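Zollia Skincare Label Corpus, data card
Version 2

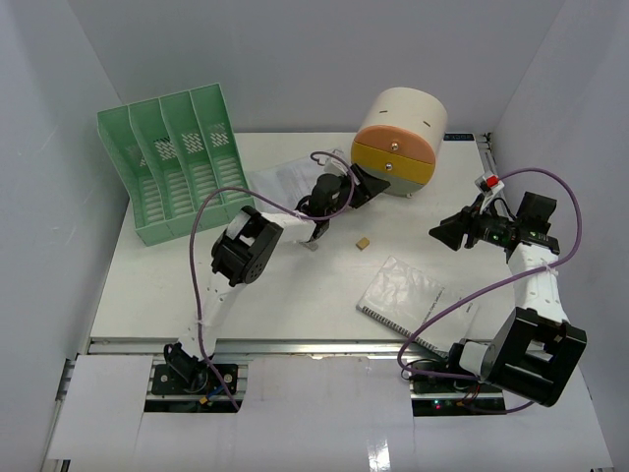 Giorgia Fabbri

Summary

The Zollia corpus contains the ingredient lists and usage directions of over 2,000 facial skincare products, transcribed from the outer packaging or the jar label. It covers scrubs, peels, masks, cleansers and leave-on creams. It was built to support ingredient matching and simple text classification. It does not contain reviews, ratings, prices or any measure of how well a product works.

Contents

products.csv holds one row per product. ingredients.csv holds one row per ingredient per product, in label order. directions.txt holds the usage text, one product per line, keyed by product_id. The three files join on product_id. IDs withdrawn from version 1 are not reused.

Fields in products.csv

product_id: integer, stable across versions.
category: one of 11 values, listed in categories.txt.
form: cream, gel, powder, oil, bar, liquid or other.
exfoliant_type: physical, chemical, both, none or unknown.
net_weight_g: as printed. Ounces are converted to grams and the converted flag is set to 1.
rinse_off: 1 if the directions tell the user to rinse or wipe the product away, otherwise 0. Blank if no directions were printed.
label_language: language of the text that was transcribed. Labels in two languages were transcribed from the English side only.

Fields in ingredients.csv

position: rank in the printed list, starting at 1.
raw_name: the string as printed, including spelling errors.
norm_name: the name after mapping to the Kitari synonym table. Blank where no mapping was found.
may_contain: 1 for colorants listed after a "may contain" marker.

Position is not a concentration. Ingredients are usually listed in descending order by weight, but those present at low levels can appear in any order after the others. Models trained to predict amounts from position should be treated with care.

Collection and transcription

Labels were typed by hand by two transcribers working separately. Where the two versions differed, Vusumuzi Hendricks checked the label and entered the final string. Both original strings are kept in the disputes folder. No optical character recognition was used — early trials with the Clandska reader lost too many commas on curved jars, and a lost comma merges two ingredients into one.

Normalization

Mapping runs in two passes. The first is an exact match after lowercasing and removing extra spaces. The second handles plant names, where the Latin name, the common name and the plant part can appear in any order. Walnut shell powder and walnut shell extract are kept apart. Fragrance and parfum are merged. Water, aqua and eau are merged. Floral waters are not merged with water.

Exfoliant type was assigned by rule from norm_name, then checked against the directions text. Salt and sugar count as physical exfoliants only in scrubs, since both also serve as thickeners or humectants in other products. Clay alone does not count. Fruit enzymes are grouped under chemical.

Known problems

Masks sold as single sheets are underrepresented.
Products reformulated under the same name have separate rows but no field linking them.
The unknown value in exfoliant_type is most common for enzyme powders with a partial ingredient list.
Some net weights refer to the full kit and include a brush or cloth.

Not suitable for

Allergy advice, safety screening or any medical use. A blank cell does not mean that an ingredient is absent.

Changes

Version 2, released 2/21/19, adds may_contain and splits the old scrub_mask category. The rinse_off field was rebuilt after the Quezada loader was found to read blank cells as 0. Scripts written for version 1 will need the new column order. A patch release limited to synonym fixes is planned for April.

Corrections

Send the product_id, the field name and a clear photo of the label to the maintainer. Corrections taken from store pages are not accepted — the wording there often differs from the printed label.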